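**Press release – for use from August**

# Abdella opens up its care routine for two-armed shelf-stocking cells

Abdella, the small automation workshop in Bamden, is today making its full set-up and upkeep routine for two-armed grocery cells free to anyone who would like to use it. The routine was written over many months at the bench, with a good deal of tea, and covers everything from bolting down the arms to finding out why a gripper has started to pinch a box crooked.

It grew out of the workshop's own cell, known in the building as Skedine, which spends its days handling packets of dried pasta and putting them on a little shelf rack. We are very fond of Skedine, but it did take us a while to learn how to look after it properly. For a long time our notes lived on scraps of paper and the backs of delivery slips, and we were forever asking one another which cable had been moved and when. Putting it all in one place has made life so much calmer that it seemed a shame to keep it to ourselves!

The routine starts with the front rail, where both arms are mounted. Each base is checked for movement before power goes on, and the bolts are gone over again after the first 40 hours of running. Next come the cables. Every arm is moved slowly through its whole reach by hand, with one person watching the conduit for any spot where it pulls tight or rubs against a link. A clip shifted by a finger's width can make all the difference, and we ask people to write down even the smallest change.

After that there is the matter of getting the two grippers to meet fairly. Our cell works with both hands on the same box, so a slight error on one side shows up as a twist or a nudge on the other. The method in the guide uses an ordinary pasta box laid flat on the work surface. The grippers are brought in from either side at low speed and stopped at first touch, and the two positions are written into the cell's log. This is done 3 times, and if the readings drift apart, the arm that has wandered is set again from its base joint upwards. It sounds fussy, and perhaps it is, but on a quiet morning it takes about 27 minutes from start to finish, and there is something rather pleasant about it once you have the knack.

The wrist cameras have a chapter of their own. They are wiped with a dry lens cloth at the start of each shift, their housings are checked for play, and the thin cables behind them are looked over along the forearm. We also suggest keeping a few familiar packets on the rack for the camera check, in different colours if possible, as a clear wrapper and a printed box behave quite differently under the same lamp.

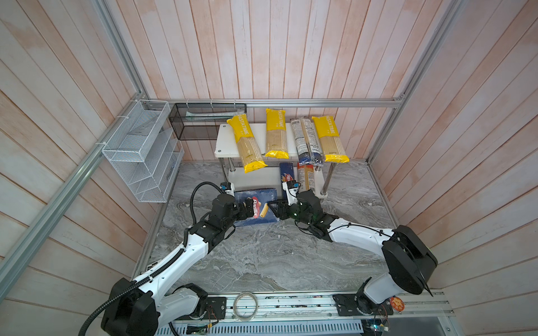

*The two grippers at either side of a Barilla box during set-up, with packs of spaghetti on the rack behind.*

For repairs, the guide takes the view that most faults are best found with the cell switched off. It has a page for each joint, a page for gripper fingers and a longer section on the small boards and wiring by the arm bases, including how to label a connector before it is unplugged (a habit we came to rather late). Gripper fingers are inspected every 2,000 picks and changed as a pair.

The routine is kept in Jakamo, our own logbook program, and is also supplied as plain printable sheets for workshops that prefer a clipboard. The two follow the same order, so a team can begin on paper and move across later without having to learn it all again.

Anyone is welcome to copy the sheets, alter them to suit their own arms and pass them on. We would dearly like to hear what you change – particularly from people running cells with a different rail or a longer reach than ours, where the cable section will almost certainly need more work.

**About Abdella**

Abdella builds, sets up and repairs small handling cells for food shops and packers. The workshop is in Bamden, and visitors who would like to see Skedine at work are asked to get in touch beforehand so that we can have the kettle on.

**Press enquiries**

Please write to the press desk at Abdella, Bamden. Printed copies of the routine can be requested from the same desk.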